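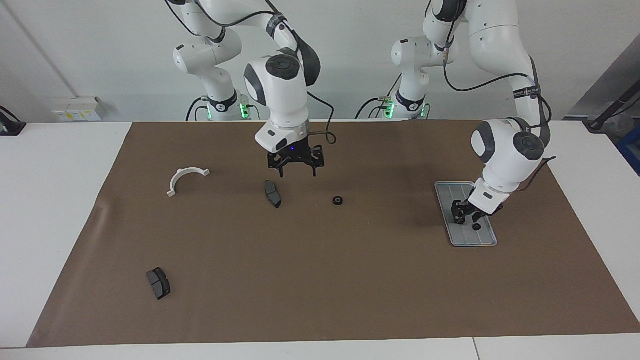

17/09/2024

Fare gate readers, test bench, second round. Continues from the notes of April.

Started with the Trodeck reader on firmware 7. The problem from the Rukham line is still there: a passenger taps in at one station, changes to the Clurkik branch, taps out, and the back office makes two single journeys from it. So the passenger pays two times the minimum fare. With the day cap it is corrected at night, but only if both taps have the same card token. Phone and plastic card of the same bank account have different tokens, we knew this already.

Ran 2,000 simulated journeys with the interchange at Koech. All journeys with a change time under the limit were joined correctly. The wrong ones are all in the group where the change is longer than the limit, mostly evening, when the branch train goes once per hour. I think the limit is simply too short for the evening timetable. It was written for the daytime service and it stayed like this.

Changed the limit in the test table only (not in the main one, please do not copy it yet) and ran the same set again. The joined journeys look good. One new effect: a person who goes to Koech, does shopping and comes back to the gate can now be joined into one journey when it should be a return. I do not know how often this happens in real life. Must ask the fares people for the rule, it is not for us to decide.

Peak and off-peak: the reader takes the time of the first tap. The back office takes the time of the first tap after joining. Normally the same, but the clock of reader 8 was behind by 2 minutes and one journey got the peak price in one place and the off-peak price in the other. Set the clock again by hand. Why it did not synchronize I could not find, the log is empty for the weekend.

To do:
repeat with firmware 8 when it comes
write to fares about the return case
clock log, reader 8
new labels for the test cards, the old ones are not readable anymore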